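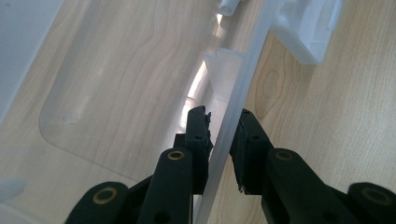 A strip of frosted plastic.

Blue Hands

Tineke Declercq opened the door of the Stevens hall at eight in the morning and spread the old sheets on the floor. It was December and the radiators were slow. She put out 3 trays for the babies: one with cooked spaghetti, one with flour and one with blue paint that she had mixed at home from corn starch. The recipe said 500 grams of starch. She had used more, and now the paint moved like cold honey.

Only four families had written that they would come. In Pemau, where she gave her classes before, there had been a waiting list. In Bonholm the parents did not know her yet, and the rent was 610 for the month, paid in advance.

The first mother came early with a boy in a snowsuit. She looked at the trays and kept the boy on her arm.

"Does it come off?" she asked.

"From the skin, yes," said Tineke. "From the snowsuit I am less sure."

They took off the snowsuit together. The boy sat down in front of the spaghetti and did nothing for a long time. Then he laid one hand in it, very carefully, and looked at his mother to see if this was allowed. 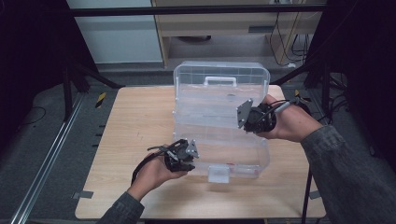
Clear storage box with a white latch.

By ten o'clock all four children were blue up to the elbows. A girl named Lomum by her grandfather, for reasons the grandfather did not want to tell, had walked through the flour and then through the paint, and her small footprints went over the sheet to the door and back. Her real name was Anna. Tineke wrote both names in her notebook.

When the families had gone home, she sat on the floor between the wet sheets and called Pemau. She told how many had come. She said that perhaps she should stop after the winter and look for work in a school.

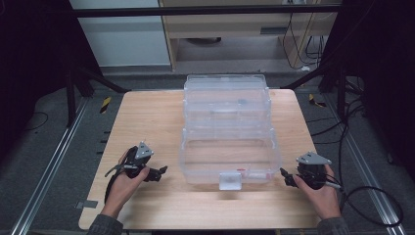 Sem Kramer answered that four was a good number for a first morning, and that his own class had begun with two children, one of them asleep. He asked if anybody had cried.

"Only one, when he had to leave the spaghetti."

"Then he will come back," said Sem. "Make the paint thinner next time."

She laughed, and asked how he knew about the paint. He said that she always made it too thick. After the call she folded the sheets, but the one with the footprints she hung over the radiator to dry.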